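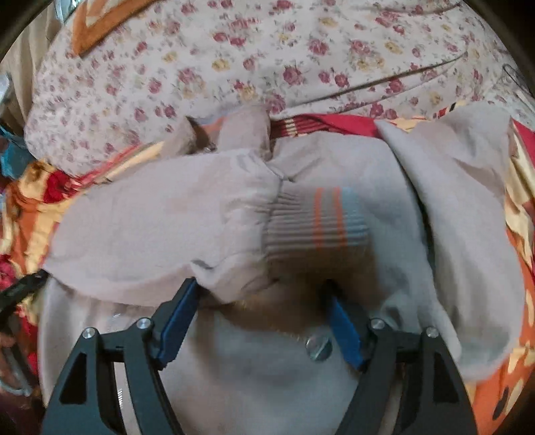 【現場だより】ハンドグリッパーの手入れ、8月版

ばたばたしてて短めです。Pivach班のハンドグリッパー、パッドの張り替えとネジの見直しが一巡したので、やったことだけ書いておきます。作業はOthmane Lahlouさん、手順の直しはHouda Berradaさん。

まず青いパッド。靴下とか薄手の服をずっとつまんでると、表面に繊維がつく。ついたままだとリブの部分で滑る。で、つかみ直しが増えて、記録も使えないのが増える。前は気づいた人が拭く、だったけど、今月から決めました。

・つまみ200回ごとに乾いた布で拭く
・拭いても滑るなら貼り替え。悩まない
・貼り替えは左右同時。片方だけ新しくしない

最後のやつ、先月片方だけ替えた台があって、布が新しい側にばかり引っぱられて苦労しました。Othmaneさんが半日つぶしてます。お願いだから両方で。

貼り方。古い糊はヘラでこそげて、アルコールで拭いて、乾くまで待つ。5分。急いで貼ると角から浮いてきます。浮いた角は毛足の長い布にひっかかるので、貼ったあと指の腹で端まで押さえてくださいい。先端側から根元へ。逆だと空気がたまる。

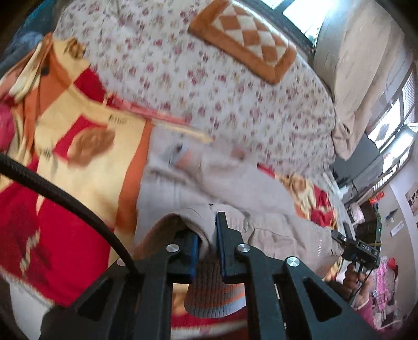
次、ネジ。黒いプレートを留めてる丸頭の銀のネジ、振動というより開閉の繰り返しでゆるむみたいです。朝いちで全部さわる。指で回ったらアウト。締めるのは手で、電動は使わない。プレート側の穴がだめになります(McGrathの予備プレート、もう在庫わずか)。ゆるみ止めは少量。はみ出したらすぐ拭く。根元のマイナスの大きいネジは触らないでください。あれを回すと左右の指の位置がずれて、合わせ直しになる。触っちゃった人は黙って戻さず言ってください。怒りません。

ケーブル。太い編み組のやつは、本体の手前でゆるく曲げておくこと。ピンと張ったまま腕を伸ばすと付け根に力がかかる。きつく巻いてしまうのもだめ。しまうときは大きめの輪で、フックにかける。テープで束ねるとあとでべたべたになるので面ファスナーで。

服の山でやるときの注意も少し。柄物の毛布や敷物の上だと、下の布まで一緒にはさみがち。指を立てたまま真上から押し込まないで、少し寝かせて布の折れ目をねらう。靴下は口のほうからが楽、というのがOthmaneさんの意見で、Houdaさんはつま先派。どっちでもいいです、記録にはどっちから持ったか書いてください。あとで分けて見たいので。

2人で同時に作業するときは、お互いのケーブルをまたがない。始める前に声かけ。山の同じ側に並ぶと手がぶつかるから、向かいか斜めに立つ。ぶつけたグリッパーは、そのまま続けずにいったん開閉を確認。片側だけ動きが重かったら交換箱へ。

交換箱は棚の下の段に移しました。パッド100枚、ネジ、ゆるみ止め、ヘラが入ってます。減ったら箱のふたの紙に書くだけでOK。発注はDellwoodあてにまとめて出すので、個別に頼まないでください。前回重複して届きました。

点検表も新しくなってます。項目が26あって多いと言われたけど、半分は見るだけなのですぐ終わります。ケーブルの欄だけ書き忘れが多いので注意。旧版は捨ててください、番号の振り方が違うので混ざると集計できません。

あと、持ち手が汗ですべるという声が何人かから。滑り止めの布テープを試してるところ。夏のあいだはこまめに手を拭いて、疲れたら交代で。腕が下がってくると指先が布に斜めに入って、パッドの端ばかり減ります。減り方を見ればだいたい分かるそうです、Houdaさんには。

日曜は部屋が閉まるので、充電と拭き掃除は前の日の夕方までに済ませておいてください。パッドの新しい素材はSeluvoraからサンプルが来しだい、1台だけで試します。使ってみたい人はOthmaneさんまで。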